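Cokel Twin-Arm Bench Cell, reconditioned

Price: 4,000, collected from Cludcombe. Bare arms without table or walls: 1,640.

Every seller of a two-arm cell will tell you it stays in line once it's set. I've looked after these long enough to doubt it. The arms sit on separate plates along one front rail, and if either plate shifts, saved positions on that side are no good. Check the plate bolts before you blame the software. Most of the "faulty" cells we get sent need a wrench and a fresh home position.

Cables are the other weak spot. The brochure gives them 2,000 hours. I wouldn't plan on it. Leave enough slack for the wrist to turn all the way, then run each arm slowly through its full reach and watch for snags. A tight cable tie near the gripper does more harm than a loose loop. 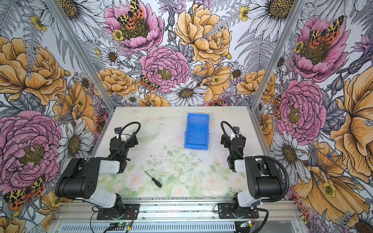 Bench cell with both arms raised, storage bin at the back, screwdriver on the table.

Clear the table of tools before you power up. Wipe it down too, as grit gets under parts and spoils the pick height. The printed walls are a matter of taste, and I make no claim that they help the cameras.

Spare gripper fingers come from Carrilho, 11 a pair. The cheaper ones we tried wore unevenly, whatever the listing said.

Each cell is checked by Tanvir Kumarasinghe or Vimala Kulkarni before it leaves. Ask for the check sheet and read it. Cable sets are out of stock until April.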